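Last updated: February

Room Planning I
Handout 4: The Table and the Space Around It

This is the week on tables. Chairs are next week, and yes, it would make more sense to do them together, but the timetable was drawn up by someone who has never sat down. Bring the scale ruler, a soft pencil and the Starnley plan you were given at the first meeting. If you have lost the Starnley plan, there are spare copies in the tray by the door, next to all the spare copies of the Dridberg plan that people also lost.

1. Why start with the table

Most rooms people live or work in have one surface that does most of the work. The bills get opened on it, the coats get dropped on it, and once or twice a year somebody eats a proper meal at it. When a client says "we never use the dining room," go and look at the table. Either it is too big to walk past or it has a sewing machine on it that has been there since the last time they moved house.

The beginner's plan puts the table dead center. This looks tidy on paper and is often correct, which is annoying for those of us who are paid to suggest something cleverer. A table in the middle can be reached from every side. It also turns the rest of the floor into a hallway that runs in a loop, and a loop takes up more floor than you would think. 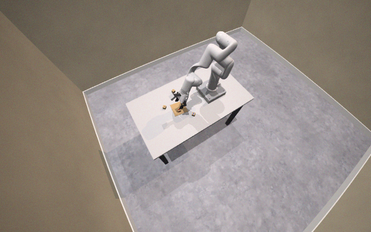
Fig. 1. A table in the middle of a square room, viewed from high up.

The other common choice is to push it against a wall. You lose one long side and gain a real piece of open floor. Families with small children tend to work this out on their own within a week of moving in.

2. Clearance

Clearance is the gap between the edge of the table and the next thing a person will walk into. For this course use 1000 mm on any side where somebody has to get past a seated person. You will find tighter numbers in the catalogs. Catalogs are illustrated with models who have very narrow hips and no trays.

Measure from the edge of the top, never from the legs. Every year a few plans come in with lovely generous gaps, all measured from the legs of a table whose top sticks out well past them.

Worked case, from the Starnley plan. The back room is 2578 mm deep. Take off 1000 mm in front and 1000 mm behind and you have 578 mm left for the table itself, on which you could serve dinner to a row of people all facing the same way. So the back room at Starnley can't take a centered table with passage on both sides. Put it against the wall and you have 1578 mm to share between the table and your conscience. Most of you will now draw a very deep table. Please think about who is going to wipe the far side.

Doors. Draw the swing of every door as an arc, in pencil, before you place anything. A door that hits a table will be propped open for the rest of its life.

3. Turning the table

Students find the diagonal in the second month and can't be talked out of it for some time. A table set at an angle to the walls makes four triangles of floor, and triangles are hard to furnish. Plants end up in them. Then a floor lamp goes behind the plants, and then somebody has to crawl to the socket.

Before you fall for it, check that the table really is turned. On a drawing made from a raised corner, a table that sits perfectly square to the walls can run slantwise across the sheet. Two people in last year's group spent a full session praising the bold placement in a plan where nothing had been moved at all. Find a wall line, find a table edge, and compare them. 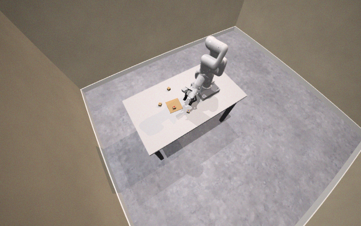
4. Height, thickness and ceilings

The ceiling at Dridberg is 2420 mm, the sort of height where you don't notice the ceiling until you hang something from it. A pendant lamp over a table should be low enough to light the food and high enough that guests can see each other, assuming they want to. Draw a section through the room. A plan can't tell you that the lamp is at nose level.

Tabletop thickness matters more than people expect. Use 32 mm for the Dridberg exercise. Add a deep rail under that, and a chair with arms, and you have built a device for trapping fingers. When you draw the section, draw a seated person too, with thighs. They can be ugly. They only need to fit.

As for color, a pale top makes a small room feel lighter and shows every crumb. A dark top hides crumbs and shows dust instead, so the choice is really about which kind of dirt you can live with.

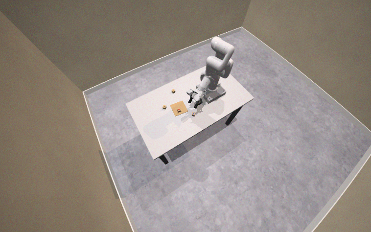
Wall and floor finishes come into this as well. Pale top, pale walls and pale floor together will give you a room with no edges in it, and people will put their cups down slightly to one side of the table. Let at least one of the three be a different tone. It doesn't have to be dramatic. A gray floor will do the job and forgives wet shoes.

Your sample boards should show the finishes at the sizes they will have in the room, more or less in proportion. A big square of cushion fabric beside a thumbnail of flooring tells the client that they will be living on a cushion. Lay the samples flat and look at them from where you would stand, then from where you would sit. They change more than you'd like.

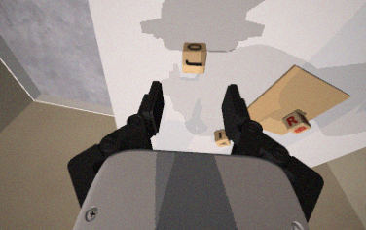

5. Exercise for next time

a) Redraw the Starnley back room with a table against one wall. Mark all clearances. State where the passage runs.

b) For Dridberg, choose a table for six people from either the Grube or the Stuva sheet in your folder. The Grube sheet gives sizes with the leaves out and the Stuva sheet gives them with the leaves in. Read the small print before you compare them.

c) One section through the Dridberg table, with lamp, chair and seated person. Thighs, as above.

d) A short paragraph, in sentences, on what else will end up on this table in ordinary use. "Nothing" is not an accepted answer and has never been true.

Hand in on paper, folded to fit the tray. Late work goes in the same tray, underneath.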